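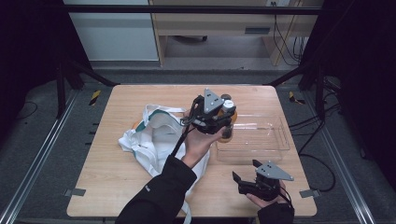

Clear bottle with orange contents, white cap, over the light wood table.

Polling place walk-through, Wanano ward, Okoth Street hall
Checked by: Reijo Kinnunen
Date: 18th September
Result: PASS WITH COMMENTS (3 items open, see end)

1. Outside and approach

Signs at street corner, both directions. OK
Sign at side gate. MISSING. Old one still says March, take it down.
Party posters inside the 200 ft line. FAIL on first look. Two Flivimance List posters on the fence, one Gusturden for Council yard sign by the bike rack. Both campaigns called. Gusturden people came and moved theirs inside the hour, Flivimance have not rung back. Don't pull posters down ourselves, log them and let the ward office do it.
200 ft line marked with chalk. OK but it will rain off. Tape or cones please.
Parking, accessible spaces clear. OK
Lighting on path. One lamp out near the steps. Polls close after dark so this matters, reported to the city.

2. Doors and access

Main door stays open on its own. NO. Closer is too strong, need a wedge or a greeter.
Ramp. OK, handrail a bit loose at the bottom but holds.
Door width at ramp entrance. OK
Separate exit so the line doesn't cross itself. OK, use the north door. Arrows on floor still to do.
Fire exits unlocked from inside. OK, tried every one.
Extinguisher tags in date. OK

3. Voting room

Booths up and steady. OK except the end one, leg won't lock. Swap it.
Low booth for wheelchair users. OK
Nobody can see over a voter's shoulder from the waiting line. Comment: you can from the stage steps. Rope the steps off.
Pens in booths. Not yet.
Sample ballot on wall, right version. Check again on the morning. The first print had Gusturden listed under the wrong party and I am not convinced all of those got binned.
Cables taped down. Half done.
Room limit posted. 70 persons. OK
Observer chairs. OK. Both campaigns have asked to be nearer the check in table. Answer is no, they can hear fine from where they are.

4. Check in table

Voter lists, A to K and L to Z. Sealed, not opened for this check.
Spare forms for name or address problems. 60 in folder, want more. Ran out last time before lunch and there was shouting.
Phone line to ward office. OK, tested.
Backup paper list if the tablets quit. OK

5. Ballot box and seals

Box empty, shown to both party observers. To be done on the morning, not now.
Seal numbers written in log. Same.
Box in full view of the clerk all day. OK if the table turns a little toward the window. Do that.
Key holder named. Yes, in the envelope.

6. Staff

Everyone has had the training. All but one, make up session is booked.
No campaign buttons, shirts, hats on staff. Reminder sent. That includes the small pins, we had this argument in March.
Breaks schedule. Draft only. Don't leave one person alone with the box, ever.

Open items

Side gate sign
Flivimance posters on fence
End booth leg

Everything else marked above is same day fixing and doesnt need a second visit. I will recheck the open ones the evening before polls open and initial this sheet. If the posters are still up then it goes to the ward office as a written complaint, same as it would for any other party.

R. Kinnunen
Copy to ward office, copy in the hall folder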